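Teaching by the Hand
How a small research group is collecting household skills, one folded sweater at a time
8/18/19

For most of its history, the industrial robot has been taught by specialists. An engineer would define each position in software, test it, adjust it and sign it off. The method served factories well, where every part arrived in the same place and at the same angle. It has served the home rather poorly. Clothing and bedding do not hold a shape, and a program written for one garment is of little use with the next.

Etadano, a research institute with a long record in industrial handling, has spent the past year on a different approach. Under its Folletti program, people with no training in robotics carry out ordinary chores using hand-held grippers. Their movements are recorded and later used to train a robot arm fitted with the same kind of fingers.
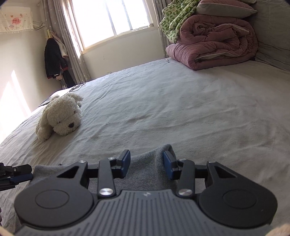

Marcelle Besson
Contributing Editor, Automation

The choice of tool was the subject of long discussion. Etadano began with remote control, in which an operator moves a pair of levers and a robot arm follows at a distance. That system, known as Kikus, remains in use for heavy or hazardous work. For cloth it proved slow. According to Ineke Vanhove, who directs the program, a practiced operator at the Kikus station needed 7 minutes to fold a single knitted top, and many attempts were abandoned.

"The operator could see the fabric but could not feel it," Vanhove said. "With the tool in the hand, the person knows at once when the cloth has been caught and when it is slipping. That knowledge shapes the movement, and the movement is what we record."

The work is carried out in lived-in rooms as well as in the laboratory. A garment is laid on a bed, and a gripper is brought to the cloth from either side. Bedding, toys and clothes on hangers are left where they are. Vanhove regards this as essential - a robot trained only on a bare table tends to fail when the background changes.
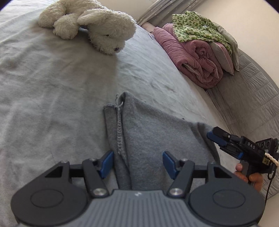
Volume matters as well. The team set a target of 500 recordings for each type of garment and passed 600 for sweaters in July. Adaeze Afolabi, who reviews the material, rejects any recording in which the fingers leave the view or the cloth is pulled out of shape. She also keeps a written guide for new demonstrators, which asks them to move at a steady pace and to finish each fold before starting another.

Differences between demonstrators have been harder to settle. Some people fold the sleeves first, while others begin at the hem. Anatole Maillard, who leads the training of the control software, at first asked for a single approved method. He has since withdrawn the request, as the software coped better with unfamiliar garments after learning from several.

Pichon, a commercial laundry operator, has agreed to receive the first trial arm. It will be limited to knitwear, and a member of staff will be present at all times.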